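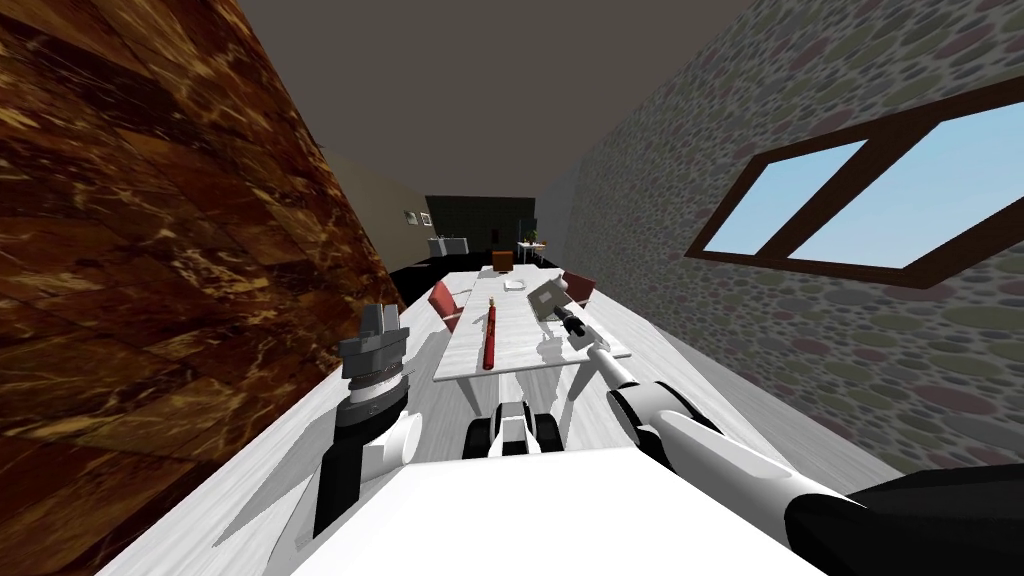
Can you compare two grippers properly without buying either of them?

Up to a point. A simulator will tell you plenty about reach, finger spacing and how annoying a thing is to drive, and very little about how it feels when a screw works loose.

Posted 2026-03-15

Right, so that's the question I've been chewing on since February, when I finally admitted that my budget for arm number two had gone on a new boiler. What I do have is a desktop that can run a simulator, a free two-armed robot model and far too many opinions about fingers. So the shoot-out went virtual!

The two contenders are the Terness, your basic parallel jaw with plain flat fingers, and the Bondwood, which is chunkier and has a bit more going on at the wrist. I drove both of them through Nonditel, a little control program I've moaned about on here before (it has got better, I take most of it back). The controller was the Mollah handset, the one with the squashy trigger.

First job was the wrist views. I'd been so fixated on the view from over the robot's shoulders that I'd hardly looked at what the hand itself sees, and that's where you do nearly all the fiddly stuff. I opened the fingers, pointed the hand at the marble and just nudged it about for an evening with a cup of tea going cold next to me.
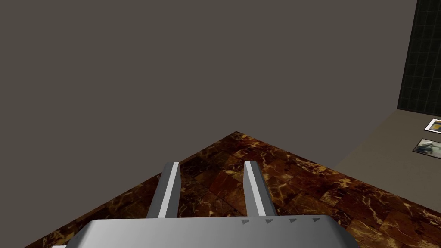
Wrist view with the fingers open, looking across the marble.

What I wanted to know was how much of the view gets eaten by the gripper's own body. Quite a lot, as you can see! I don't mind that as much as I thought I would. Having the fingers always there in the same spot gives you something to aim with, a bit like the bonnet of a car when you're parking. After an hour or so I'd stopped noticing the grey lump at the bottom altogether.

Where it does get tricky is depth. Plain, flat-sided fingers over a busy surface are hard to judge, and I kept stopping short and closing on thin air. I tried turning the camera down a few degrees, which helped, then a few more, which made it worse again because I lost all sense of where the rest of the room had gone. In the end I settled on 11 degrees and wrote it on a sticky note so I'd stop messing with it. 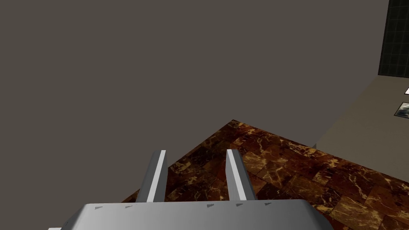 The other thing I changed was the trigger curve on the Mollah. Out of the box it does almost nothing for the first half of the squeeze and then slams everything shut, so you end up holding your breath every time you pick something up. Nonditel lets you draw your own curve (it's hiding under the input tab, of all places) and I flattened mine right out. Massive difference. If you only copy one thing from this post, copy that.

Then came the boring bit, the actual runs. I set each gripper going at the same grab-and-lift task on a script and left it overnight, up to 4000 tries a go, with the start position shuffled every time. I'd planned to watch the first few and go to bed. I did not go to bed. There's something weirdly gripping (sorry) about watching a pair of arms have another go, and another go.

The Terness missed 461 times over its full run, and most of those were the same mistake, coming in too steep and clipping the near edge of the target. The Bondwood crashed the simulator partway through, twice, so I can't give you a fair number for it yet. My hunch from driving it by hand is that it's better on round things and worse on anything flat, but that's a hunch and I'd like a full night of it before I start crowing.

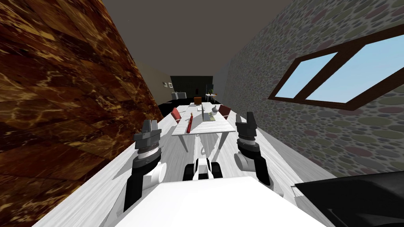

The view over the robot's body, both grippers pointing up and the table straight ahead.

I still use the body view for getting both arms roughly where they need to be, then swap to the wrist for the last bit. Swapping used to take a trip through two menus. Now it's on the Mollah's thumb button and I flick back and forth without thinking.

Settings, for anyone who asked last time: gripper speed at 30 per cent, trigger curve flat, shadows left on. I know shadows slow everything down, but try lining up over a tabletop without them and tell me how you get on.

Next up is getting the Bondwood through a whole night without falling over. I suspect the contact settings, and I've got a half-written bug report that I keep adding swear words to and then taking them out again.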